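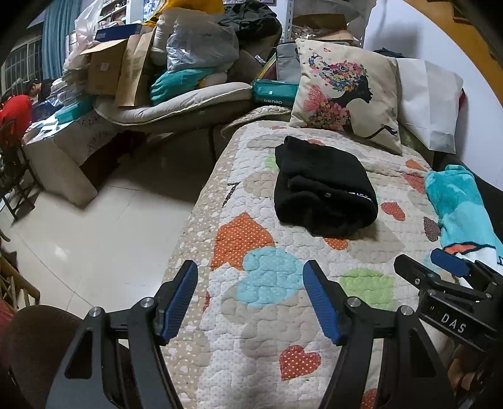

Photo: Clinstead Police Department / Office of Public Information

1/ The Clinstead Police Department is issuing the following update on the loss of records from the property and evidence section at the Nellness Street station. Posts in this thread are numbered and should be read together. July 18, 2018.

2/ During a routine audit of stored property, staff found that 102 intake sheets could not be located in the paper files. Each sheet records an item received by the section, the officer who submitted it, and the shelf or locker assigned to it.

3/ The items themselves are a separate matter. Every item listed in the section's computer index has been checked by hand against its shelf location, and no item is missing. The audit concerns the paper record only.

4/ The missing sheets cover property received at the Nellness Street station during a single intake period. Records held at the Nigatu substation were audited at the same time and are complete.

5/ The Department notified the District Attorney's office on the day the gap was confirmed. Prosecutors have been given a list of the case numbers connected to the missing sheets and will decide what notice is required in each case.

6/ Of the 102 sheets, 9 relate to criminal cases now before the court. The rest relate to found property, property held for safekeeping, and closed matters awaiting release or disposal.

7/ Defense attorneys of record in the 9 pending cases will be contacted by the District Attorney's office in writing. Attorneys who believe a case may be affected and have not received a letter by the end of September should contact that office directly. The Department cannot discuss pending cases on this account.

8/ The Department is aware of statements on local pages that firearms and cash were taken from the Nellness Street station. Those statements are false. Firearms and currency are stored in a separate locked room under a separate log, and that log was reviewed in full with no discrepancy.

9/ Reports that an employee has been arrested are also incorrect. No arrest has been made and no person has been charged. 3 employees of the section have been moved to other duties while the internal inquiry continues. Reassignment is an administrative step and carries no finding of wrongdoing.

10/ The internal inquiry is being conducted by the Office of Professional Standards. At the Department's request, the county sheriff has assigned an investigator from outside the city to review the same material independently. Both reports will be delivered to the Chief and to the city manager.

11/ Questions have been raised about the move to the Fudonero records system. Paper sheets from Nellness Street were boxed for scanning before that system was put into use. Investigators are reviewing the transfer forms for those boxes – including signatures and storage dates – and the Department will not comment on them until that work is complete.

12/ The Fudonero system itself was not breached. It has remained in service throughout the audit, and reports, citations and warrants continue to be processed as usual.

13/ The following measures are in effect now. Two employees must sign for any box of records leaving the property section. Intake sheets are scanned before the end of the shift in which they are written. The original sheet stays at the station until a supervisor has compared it with the scan.

14/ A supervisor from the Nigatu substation has been placed in temporary charge of the section at Nellness Street. The section will operate under that arrangement until both reports have been received.

15/ For residents with property held by the Department: you may still claim it. Please bring a government photo ID and your property receipt, if you have one, to the public window at Nellness Street. The window is open from 9 a.m. to 3 p.m. on regular business days.

16/ Residents who no longer have a receipt may complete a claim form at the window. The form asks for a description of the item, the place where it was found or collected, and the case number if known. Serial numbers, purchase records and older photographs of the item are helpful but are not required.

17/ Claims connected to one of the missing sheets may take longer to process. Staff will tell you at the window if that applies to your claim. There is no fee, and no claim will be refused on the ground that the Department's own paperwork cannot be found.

18/ Scheduled disposal and auction of unclaimed property has been suspended at both locations. Property that would have reached the end of its holding period this summer will be kept until the suspension is lifted. A new auction date will be published through the city clerk.

19/ The Department has received requests under the public records law for the full audit. The audit summary will be released with case numbers and personal details removed. The property index contains information on open investigations and is not being released at this time.

20/ A correction to our earlier statement. We wrote that 100 sheets were unaccounted for. That was the count at the close of the first day. Two further sheets were found to be missing when the last cabinet was checked, and the correct figure is 102. The earlier post has been left in place with a note.

21/ Anyone with information about the handling or transport of records boxes from the Nellness Street station is asked to contact the Office of Professional Standards. Information may be given without leaving a name. Current and former employees may also speak directly to the sheriff's investigator.

22/ Please do not send tips by reply or direct message. This account is not monitored around the clock, and messages sent here cannot be treated as confidential. For emergencies, call 911.

23/ The next update will be posted when the independent review has been delivered, which is expected in September. Media inquiries should be directed in writing to the Office of Public Information, Clinstead Police Department.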